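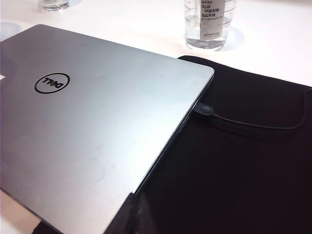 Closed laptop, plugged-in cable and sleeve, with two drinks at the back of the desk.

How to Try a Robot Arm on a Desk-Clearing Chore

Putting a laptop away is a small job. Unplug it, slide it into a sleeve, move the cups, wipe the desk. Most people do it in under a minute while talking to someone else. For a robot arm it is still a hard job, and it makes a good test if you want to know how close these machines are to being useful around a home or an office.

These steps are for anyone with access to a small arm with a two-finger gripper and at least one camera. You don't need to train anything new. You can run the whole test by remote control first, then hand it over to whatever software you have.

What you need

A closed laptop you can afford to scratch, a soft sleeve, a charging cable, a cloth, and two cups. Use an old machine if you have one. Put water in the cups only after the arm has gone through the motions with them empty.

Step 1. Write down what "done" means

Do this before you switch anything on. My list has the laptop fully inside the sleeve, the cable unplugged and lying clear of it, and both cups standing upright at the back of the desk. If you skip the list you will start giving the arm credit for things that look nearly right.

Step 2. Do it by hand, slowly

Use one hand, and only your thumb and first finger. You will notice right away that a closed laptop has no good place to pinch when it is flat on a desk. People get around this by dragging it a little way over the edge of the desk and gripping the part that hangs out. Write down each move like that. The arm will need all of them.

Step 3. Start with the cable

Pull the plug before you move the laptop. The arm should grip the connector housing and never the cord. Thin cables are where most of my runs fail. A dark cord on dark cloth is hard for a camera to pick out, and the cord shifts every time something nearby is touched. Allow 17 tries and count the clean ones.

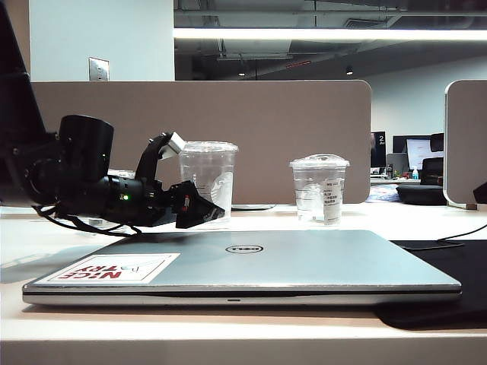
Keep the speed low while the arm is working near the cups. A light plastic cup tips easily if the wrist brushes it, and so far I have had better luck moving the cups first and coming back for the laptop. If your arm has a force limit, set it as low as it will go and raise it only when the gripper starts to slip.

Step 4. Slide, don't lift

Have the arm push the laptop from the side until one edge hangs over the front of the desk. Stop there and check the position. A person can feel when a laptop is about to drop, but most small arms can't, so put a folded towel on the floor.

Step 5. Open the sleeve

Skip this step the first few times and hold the sleeve open yourself. Cloth folds differently on every run, and a gripper that handles a box well may grab two layers, or none. Sumeya Kahsay, who runs a repair shop in Trostville and tried an earlier version of this page, props the mouth of the sleeve open with a strip of card. I do the same now.

Step 6. Check the wrist camera as you go

At very short range the picture from the wrist can be no help at all. When that happens, use the side view or back the arm off until you can see edges again. Don't let the software carry on from a smear.
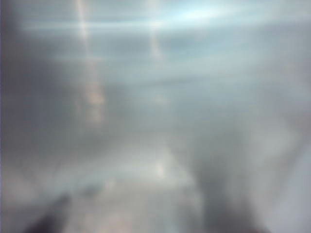
Wrist view, too blurred to work from.

Step 7. Score it

Give each part of the chore its own yes or no. Write down the time and every point where a person stepped in. A run with 2 rescues is not a finished run, even if the desk looks fine at the end.

So can it do the job yet?

In parts. Moving a cup is fine most days. The cable works when it is laid out neatly, and the sleeve still needs me. I would not leave an arm alone with a laptop I cared about. I plan to run the list again in August with softer finger pads - if they help with the cable, I will add a step here.

Filed under: Home Robots, Workshop How-To, Desk Setup

17 comments | 500 shares

Contact | Copyright Weltis Workshop Notes | Back to top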